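4.3 Schreibpuffer und Commit-Log einstellen

Die folgenden Schritte gelten für Groven ab Version 9. Ältere Knoten müssen vorher aktualisiert werden, siehe Kapitel 2.

1. Melden Sie sich auf dem Knoten mit dem Dienstkonto an und halten Sie den Schreibdienst an.

2. Öffnen Sie die Datei groven.conf und suchen Sie den Abschnitt [commitlog].

3. Setzen Sie segment_size auf 100. Der Wert wird in Megabyte angegeben, ohne Einheit und ohne Leerzeichen.

4. Tragen Sie unter log_path ein Verzeichnis ein, das auf einem anderen Datenträger liegt als die Tabellendateien.

Hinweis: Ein relativer Pfad wird ab dem Installationsverzeichnis aufgelöst – auch dann, wenn der Dienst aus einem anderen Verzeichnis gestartet wird.
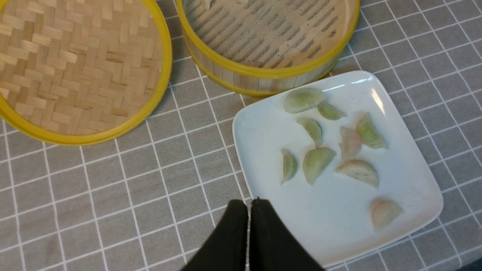

5. Wählen Sie den Synchronisationsmodus. Mit sync_mode = batch wird jeder Schreibvorgang erst nach dem Sichern auf dem Datenträger bestätigt. Mit sync_mode = periodic erfolgt die Bestätigung sofort, gesichert wird alle 251 Millisekunden.

Achtung: Im Modus periodic können bei einem Stromausfall bereits bestätigte Daten verloren gehen.

6. Speichern Sie die Datei und starten Sie den Schreibdienst neu.

7. Prüfen Sie im Protokoll, ob die Zeile "commitlog ready" erscheint. Fehlt sie, kontrollieren Sie die Schreibrechte für log_path.

Wiederholen Sie die Schritte 1 bis 7 auf allen weiteren Knoten, immer nur auf einem zur selben Zeit.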